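3.2 Fingers and wrist camera

I built the arm in the workshop I share with Svend Mikkelsen, mostly in the evenings, and the gripper took up far more of February than I'd like to admit. The first pair of fingers were straight, and they were hopeless on cloth (they just skated over it!). So I drew a curved pair that lean in towards each other and end in upturned tips, and I printed 11 versions before settling on the one used in all the trials below.

The camera sits at the wrist and looks out past the fingers, so both tips stay in view the whole time. Svend wanted it off to one side, and we argued about that for a good while. What we got with my mounting is a view like the one in Figure 2, with the dark fingers in front and white fabric behind them.

Shadows were the real nuisance. On a pale sheet the gripper throws a grey shape right where the tips are heading, and my early code was quite happy to treat that as an edge and go after it.

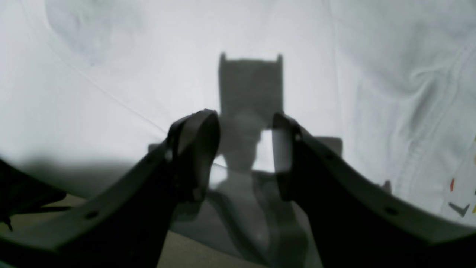
Figure 2. Wrist view of the two fingers over a white sheet, with the shadow falling between and beyond the tips.

I ended up labelling 200 stills by hand, shadow or cloth, over far too much tea, and retrained the edge finder on those. Of the next 31 grasps, 20 closed on a proper fold. Lamp position still matters more than I'd like, and I come back to it in 3.4.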